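Gamudance return with Lellano, and it was worth the wait

5 January 2019 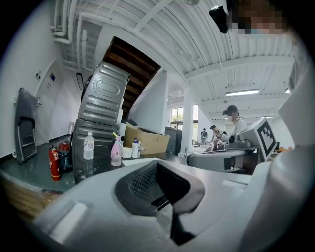
What a way to start the year! Gamudance, the four-piece who have been quietly building one of the loveliest back catalogues on the folk and dub fringe, have finished their new album. It's called Lellano, it comes out at the end of January on the small Detness label, and I've had it on more or less without a break since the download landed in my inbox.

If you missed the first two records, the short version is this: Obaidul Gazi sings and plays harmonium, and the other three build slow, heavy, swaying grooves underneath him with bass, drums and a battered old lap steel. The debut was a bit shy. The second was louder and had that wonderful nine-minute closer that everybody shouted for at the summer shows. Lellano sits somewhere between the two, and it's easily the most confident thing they've done.

It opens with "Harbour Clothes", which takes its time (almost two minutes of harmonium and brushed cymbal before the voice comes in) and then drops into a bass line I've been humming in the supermarket all week. "Sister, Bring the Lamp" is the obvious single and should be all over the late-evening radio programmes if there's any justice. Then there's the title track, a waltz, mostly just Gazi and the lap steel, recorded in one go with the windows open. You can hear rain on it. I played it to my mum, who normally can't be doing with anything I send her, and she asked for it again.

The band made the album over three weeks with the producer Hettiarachchi, who also adds piano on a couple of songs and gets a terrific backing vocal near the end of "Ninepence". Gazi told me on the phone that they went in with far too many songs and argued happily about which ones to keep. "We had a good long list and we were all in love with different ones," he said. "In the end we played them all in the kitchen with no amps, and if it still made us want to dance, it stayed." He says the leftovers may turn up on an EP later in the year, and I really hope they do, as he hummed me a bit of one and it sounded gorgeous.

Detness are pressing 600 copies on vinyl, and 300 of those come with a hand-printed sleeve and a lyric sheet in Bengali and English. The label tells me 283 of the special sleeves had already been spoken for when I rang, so you'll need to be quick if you want one. The ordinary sleeve is lovely too, by the way, a deep green with the title in tiny lettering on the back. There'll be a CD and a download as well, and the download comes free with either version of the record.

As for shows, there's a run of small dates planned for the spring, with the full list to follow once the last couple of venues have confirmed. Gazi says they'll be playing the whole of the new album in order, then taking a short break and coming back for older songs. Hettiarachchi is joining them on piano for the whole run, so the quiet numbers ought to sound much closer to the record than they usually would in the back room of a pub. If you've only heard this band through headphones, please go! They're a different animal live, much louder and much funnier, and Gazi has a habit of wandering off the stage with a tambourine halfway through the faster songs and finishing them from the bar.

"Sister, Bring the Lamp" is up on the Detness site now, along with pre-orders for all the formats. I'll have a full review nearer the release, and a longer chat with Gazi about the harmonium, which used to belong to his uncle and has apparently been dropped down the same flight of stairs twice.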